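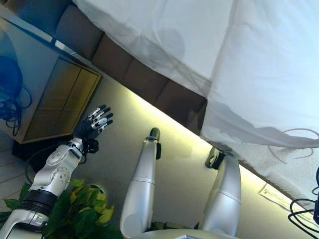
What does this set cover?
The set covers white flat sheets in home bedrooms: spreading the sheet, squaring it to the mattress, tucking the foot end and smoothing the top. Pillowcases and duvet covers are in a separate set and are not mixed in here.

Sudness Bed Making Notes, README

Contents
sheets.csv: one row per session, 138 rows
rooms.csv: one row per room, 24 rows
steps.csv: one row per step, 3928 rows
The files join on room_id and session_id. Text is UTF-8, comma separated, with a header line.

Step labels
spread: the sheet is opened out over the bed
square: the side hems are brought level
tuck: an edge goes under the mattress
smooth: creases are worked toward the sides
redo: any step repeated within the same session
If two steps overlap, the row takes the label of the one that started first. Vasilis Leka labeled the early sessions before "square" was split off from "spread", so those rows have square = NA. Do not read NA as zero.

Room fields
The bed_side field is left or right as seen from the foot of the bed. Houseplants, lamps and cables near the bed go in the nearby field as free text. Spelling in that field has not been cleaned up.

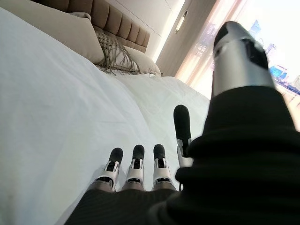 Bed with smooth white sheets.

Crease scores
Scores run from 0 (flat) to 4 (needs doing over). Jyoti Lodhi and Kanchan Mittal scored each session separately, and both scores are kept. They match in 116 sessions. Most of the rest differ on creases near the foot end.

Known problems
Sheet size is missing for the rooms added in March.
Fitted sheets were entered as flat in a few sessions. These are marked check in the notes column.
Step times are in whole seconds, so a quick smooth can show as 0.

Contact
Dinesh Rajput for the files, Jitendra Rajput for the labels.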